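Skedov Demonstration Working Group
Minutes of the July meeting
Held in the upstairs meeting room, Nallance, 10.00 am

Present: the chair, the secretary, two members from the Nallance workshop, one member from Teixeira, one member from Plindum (by telephone until 11.15).
Apologies: one received from Teixeira.

1. Minutes of the last meeting

Agreed as a correct record, with one change. Under item 4, "arm" should read "hand tool". The secretary will amend the copy on the shared drive.

2. Matters arising

The spare cable for the hand tool has been received. The order for replacement finger pads is still open with Plindum. The member from Plindum said they would be sent with the next parcel and asked that the old pads be kept for comparison.

The request for a second key to the store cupboard was refused by the building office. The chair will ask again.

3. Recording by hand

The workshop reported 194 demonstrations recorded with the hand tool since the last meeting. All were of the same kind of job: bring the open fingers to an item, close on it, lift it, carry it and put it down. The person recording holds the tool and does the job at an ordinary pace. The camera on the tool records throughout.

Members discussed how each recording should begin. At present some people start with the fingers already near the item and others start well back from it. Teixeira would like every recording to start with the fingers fully open over a clear part of the work surface, held still for a count of 3, so that the opening width can be checked before anything else happens.

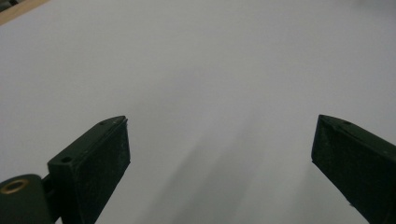 The workshop had no objection but noted that the count adds time to every run, and that people tend to shorten it towards the end of a session. It was agreed to try the still start for the next batch and to look at the lengths of the recordings afterwards. Recordings already made will be kept as they are and marked "old start" in the log.

Plindum asked whether shadows from the tool on pale surfaces had caused any trouble. Teixeira said they had seen none in the runs checked so far, but that only a small part of the set had been checked. To be looked at again once the training run is finished.

Action: workshop to write the still start into the instruction sheet.
Action: Teixeira to report on shadows.

4. Choice of items

The present list is mostly boxes and small tubs. It was agreed at the last meeting that drinks containers should be added, and the workshop has begun on these. Points raised:

Round containers should be taken with the fingers level with one another. If one finger meets the side first, the container may turn or tip, and the person recording should open the fingers and come in again. The second attempt may be left in the recording provided it is noted.

Shiny printed sleeves give bright streaks in the picture. Teixeira asked for these to be left in, as the same will happen when the arm does the job by itself.

Full and empty containers should be logged separately. The present form has no box for this.

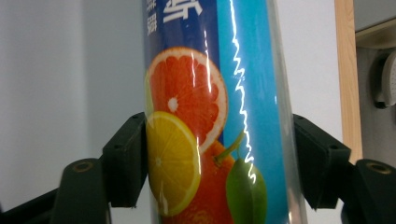
Item 4: juice container held between the two fingers of the hand tool.

Plindum asked for a limit on how hard people squeeze. The tool gives no reading of force, so the instruction sheet will say to close until the item is held and then stop. The chair asked for plainer wording and will send a line to the secretary.

Action: workshop to add a full/empty box to the form.
Action: chair to supply wording on closing the fingers.

5. Remote control

Teixeira reported on the trial of driving the arm by remote control from the next room. There were 20 runs. The operators found it slower than the hand tool and had difficulty judging distance towards the item. Teixeira still wishes to keep some remote runs in the set, on the grounds that they show what the arm itself can reach.

The workshop would prefer to put its hours into the hand tool until the new items are finished. After some discussion it was agreed to hold one remote session a month and to review this in the autumn. The member from Plindum left the call during this item.

6. Storage and naming of recordings

The shared drive now holds 1032 recordings, including those made before the group was set up. Several of the older ones have no item name. The secretary offered to go through them, and will pass any that cannot be matched to the workshop. Nothing is to be deleted without the agreement of Teixeira.

Action: secretary to list recordings without an item name.

7. Any other business

The blinds in the recording room stick and cannot be fully lowered. Reported to the building office.

The workshop asked that people return the hand tool to its case with the fingers open.

8. Next meeting

September, same room, 10.00 am. Teixeira to send papers to the secretary beforehand.

The meeting closed at 11.50 am.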